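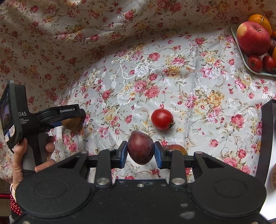 Wax and wash trial, plums and tomatoes, April, book 3

Started 8.15. Cold room reading 4 when I came in, which is what it is supposed to read, so either it is working or the display is stuck again. Checked with the glass thermometer. 4.5. Fine.

Purpose, for anyone picking this up later: Velel want us to say whether their rinse powder keeps soft fruit saleable for longer than plain tap water. Their leaflet says "up to twice the shelf life". Up to twice includes no difference at all, and I have written that in the margin of the leaflet as well.

Fruit
Plums and tomatoes, all from the Chraibi stall, bought by Souad yesterday afternoon. 164 plums, after throwing out anything split or soft at the stalk. Tomatoes are only in as a side check and I don't expect much from them. The plums were bought as one lot but I don't believe they are one lot. Two of the crates were noticeably riper. Souad says the stallholder swore they came off the same trees. He would.

So, shuffled the crates before splitting them. Ji-hoon drew numbers out of a margarine tub. Slow, but at least the riper ones are now spread over both groups and can't all end up on Velel's side, as I am fairly sure happened in the Flaltbridge trial.

Washing
Group A, tap water, one minute, drained on racks.
Group B, Velel powder made up to the packet strength, one minute, drained on racks.
Both baths at room temperature. Packet says "lukewarm for best results" without giving a temperature. Asked them for one last week and got the leaflet again.

Bloom came off in both baths. The leaflet makes a lot of the powder "protecting the natural bloom". I rubbed one plum from each group with a thumb and could see no difference between them. One thumb, two plums, not evidence, but noted.

10.40. Mahmoud A. pointed out that group B was drained nearer the fan. Annoyed, mostly because he is right. Moved the racks, swapped them over every ten minutes until dry. Group B still had the first quarter of an hour in the better draught. If B comes out ahead by a day I shall not be impressed.

Scoring
Using the old five-point sheet: firm, slight give, soft, wrinkled, spoiled. Yasmine and I scored the same tray separately before lunch to see how far we agree. We matched on most, but differed on 23, nearly all of them "firm" against "slight give". That is a big disagreement for the part of the scale where the whole result is going to sit. Options:

1. Merge the first two scores. Loses detail, but the detail was imaginary.
2. Use the spring gauge. Bruises the fruit, so only on plums we are taking out anyway.
3. Carry on and average the two of us. This just hides it.

Going with 1, plus the gauge on a few at the end of each week. Yasmine would prefer 3. Her initials are next to mine on the sheet so that can be argued over later.

Scorers are not to know which group they have. Trays relabelled with coloured tape by Ji-hoon, key in the envelope in the top drawer. Please don't open it. Last time "just checking" cost us a fortnight.

Weights
Balance drifting a little after being moved for cleaning. Zeroed it, waited, zeroed it again. Took tray weights twice and used the second set. First set is crossed out but readable. Weight loss is the only number here I really trust.

Humidity in the cold room is a weak point. The pan of water on the bottom shelf does something, but I couldn't say what. Logger goes in tomorrow if the Zusville lot return it.

Cost, since it will be asked
A packer the size of the one Velel mention does 4,000 crates in a season. Even at their discount the powder is not cheap per crate. To pay for itself it would need to save more fruit than most places lose at the washing stage in the first place. I would like to see where their loss figure comes from. Ouali has gone back to them about it. No answer by 4.30.

To do
- Logger into cold room, middle shelf
- Second fan, or no fan
- Plain water at the same acidity as the powder bath, as a third group. Should have been in from the start. If the powder does anything at all my money is on it being the acid
- Buy more plums for the above, different stall
- Tomatoes: score every other day only
- New batteries for the glove box scales

Next scoring 9.00 tomorrow, Yasmine first, then me. Racks washed, baths emptied, drawer locked.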